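Hillari Platform Sandals: Fit, Care and Returns FAQ

What sizes are available?
The Hillari is made in whole sizes only. Wearers between sizes should order the next size up if the foot is narrow at the heel, and the next size down otherwise. EU 38 is the most frequently exchanged size, usually for the one below.

How do I check my size at home?
Stand on a sheet of paper on a hard floor with weight on both feet. Mark the back of the heel and the tip of the longest toe, then measure between the marks. Repeat for the other foot and use the larger measurement. Compare it with the footbed length in the size table, allowing 4 mm at the toe.

Which color combinations are offered?
White with navy and red straps, all white, and black. The white and navy/red version has three straps across the foot in the order navy, red, navy, with a white strap at the heel. The sole is white.

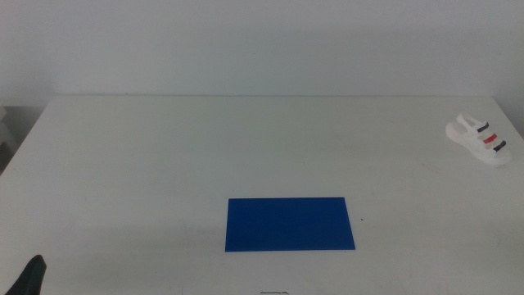 Can the heel strap be adjusted?
No. The heel strap is a fixed loop. If it slips during walking, the size is too large. Heel grips can be fitted but will shorten the usable footbed by 2 mm.

How should white soles be cleaned?
Brush off dry dirt first. Mix a little dish soap in lukewarm water and wipe the sole with a soft cloth. For scuffs, use a white melamine sponge with light pressure. Do not use bleach, acetone or colored cloths. Rinse the cloth often.

How should the straps be cleaned?
Wipe the navy and red straps separately from the white parts, using a second damp cloth. Blot dry. Do not soak the sandal, and do not machine wash.

Where should sandals be placed to dry?
On a flat surface at room temperature, sole down, out of direct sun. Keep them off radiators. Leave overnight before wearing or packing.

What surface is suitable for cleaning or inspecting a pair?
Any flat, wipeable tabletop. A plain light surface makes loose grit easier to find. Wipe the table before and after, as grit left on it can scratch the sole edge. Printed mats and newspaper may transfer ink to white material.

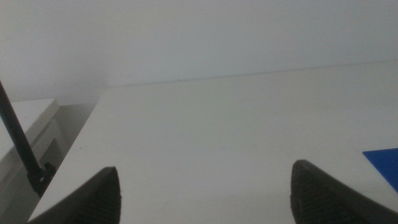 How should they be stored over winter?
Clean and dry, in the original box or a cotton bag, with nothing stacked on top. Stuff the straps lightly with plain tissue. Colored tissue can stain.

Is the Stollow insole compatible?
The Stollow half insole fits. The full-length version does not, as it raises the foot against the front strap.

What is the return period?
Unworn pairs may be returned within 2 weeks of delivery. Try them on indoors on a clean floor. Pairs with marked soles are not accepted as unworn.

Can I return one sandal if only one is faulty?
Yes. Send the faulty sandal only, with the order slip. A replacement is matched from the same batch where stock allows. Otherwise the full pair is exchanged.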